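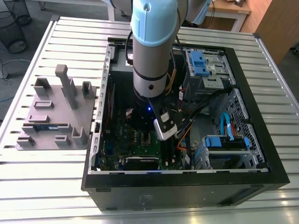 Flusness, 2020-04-27. Zatik will extend its desktop computer reuse program to 18 more drop-off sites in the Flusness district, the company said. The program accepts tower computers, monitors and power cords from households and small offices. Towers are opened at the Zatik sorting hall, where the side panel comes off and the case is laid on its side, as with the black tower shown, leaving the motherboard and expansion card within reach. Parts that pass testing are reused. The remainder is sorted by material and sent to Aoki, the contracted metals processor.

The original seven sites opened in November and took in 372 towers through the end of the first quarter. Some 20 percent were fit for resale after a new drive and a memory check. Monitors are logged separately and are not included in that figure.

All hard drives are removed on the day of receipt and stored in a locked cage until they are wiped or shredded. Owners may request a written record of destruction at the time of drop-off. The record lists the serial number of the drive and the method used.

Refurbished units are sold under the Tinik name with a one-year parts warranty. Each unit ships with a keyboard, a mouse and a wired network connection. Wireless cards are available as an option.

The new sites will accept equipment during normal opening hours. Laptops, printers and loose batteries are not accepted. Cracked monitors must be taped and bagged before drop-off. There is no fee for households. Offices bringing in more than 20 towers at one time are asked to book ahead through the Zatik service desk.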